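I'm Bríd Daly, and Plunen is my clothes mending and alterations shop. I opened it in January with one sewing machine and a borrowed ironing board, and I still can't quite believe people bring me their favourite things to cut up!
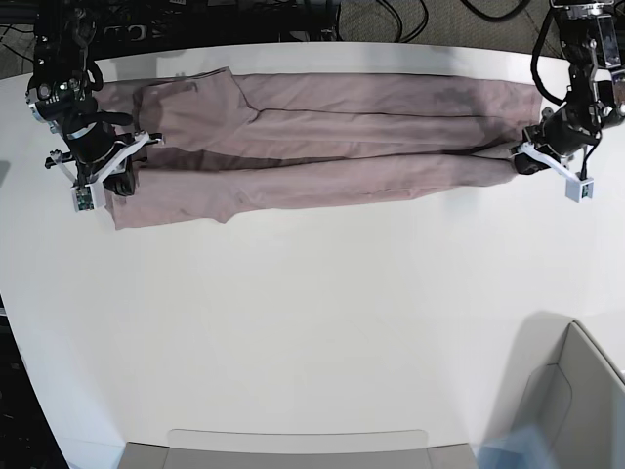 *Page last changed: 22 Oct 2026*

Most of what comes through the door is hems, zips and waistbands. I'll also take on linings, moth holes and the odd wedding dress (bring the shoes you'll be wearing, please – I can't pin a hem to a pair of trainers). Armelle Joly does the knitwear on her own table upstairs, and she's far more patient than I am.

I learned to sew at Workneh, a curtain workroom, where I spent my days on very long straight seams. Good training, if a bit dull. Shiyu Su taught me tailoring after that, mostly by making me unpick things. 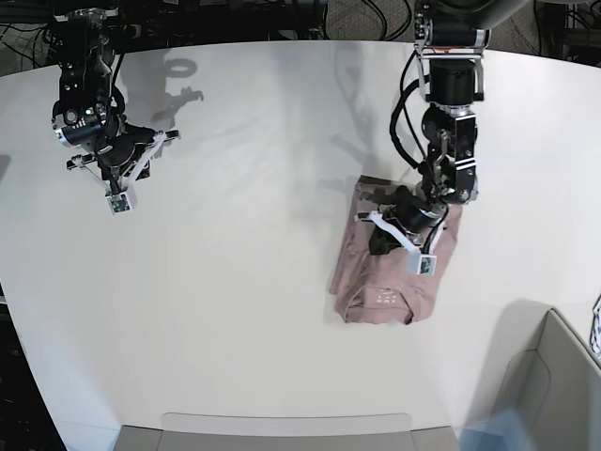
Prices are the bit everyone asks about. A plain trouser hem is £23 and we'll ring you before doing anything that costs more than we said. Shirts are my favourite job, from turning a worn collar to taking in the sides, and I like them to go home folded like the pink one on the white table, ready for the drawer. We don't do dry cleaning, but Grirus next door does.
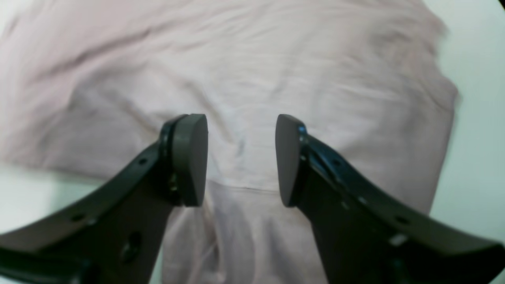
*Pale pink cloth, creases and all.*

Pop in whenever the lights are on, or leave a bag with Chunhua Du at the front desk with your name and number pinned to it. Simple jobs take 3 days. Coats take longer, so do bring them in before it gets cold!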